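Hello and welcome! These are the things people write in to ask most often about Golley, our little side-scrolling puzzle platformer, and I've tried to answer them the way I would if you'd wandered up to me at a market stall. If yours isn't covered, the contact address is at the bottom of the store page and I do read everything (eventually).

## What sort of game is it?

You play a ferry mechanic named Etus who washes up on the island of Minhas and has to get the old cable cars running again, one valley at a time. There's a fair bit of jumping and climbing, a lot of fiddling with winches and counterweights, and no combat at all, unless you count the geese. I've had people tell me it looks like a kids' game, and kids do seem to enjoy it, but the later valleys get properly tricky.

## How long will it take me?

Most of our testers finished the main story in an easy couple of weeks of evenings. There are 30 valleys, and if you're the sort who likes to hunt down every last brass token, you'll be looking for 592 of them - good luck with the ones behind the waterfall!

## Can I play with a controller?

Yes, and I'd recommend it. Keyboard works fine too, and every button can be changed in the options menu, including the ones on the map screen, which we forgot the first time round (sorry to everyone who wrote in).
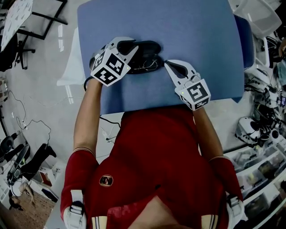
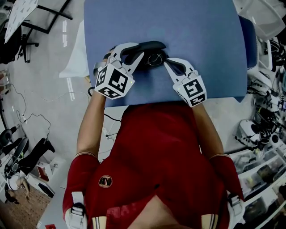 ## Is there a colour-blind mode?

There is. Look under Options, then Display, and you'll find three alternative colour sets. The cables and winches also carry little patterns, so you can match them without relying on colour in any of the modes.

## My save has vanished after the November update. Help!

Oh, I'm so sorry, that's a rotten feeling. In nearly every case the save is still there and the game is just looking in the old folder. Open the Mudard launcher, choose Repair Saves, and give it a minute or two to have a rummage. Please don't start a new game in the same slot before you've done this, or it may be overwritten. If you're still stuck, send us your log file with error code 928 or 1,125 in the subject line, whichever one you're seeing, and we'll sort it out by hand.

## Will there be two-player?

We'd love that, and we've talked ourselves in and out of it more times than I care to admit. The cable puzzles were built for one pair of hands, so it would mean redoing most of them. It's not on the list at the moment.

## Can I stream it or use the music in my videos?

Please do! Stream as much as you fancy, ads and all. The music is fine to leave in as part of your gameplay, but if you'd like to use a track on its own, drop us a line first.

Tanveer Arain
Last updated December 16, 2025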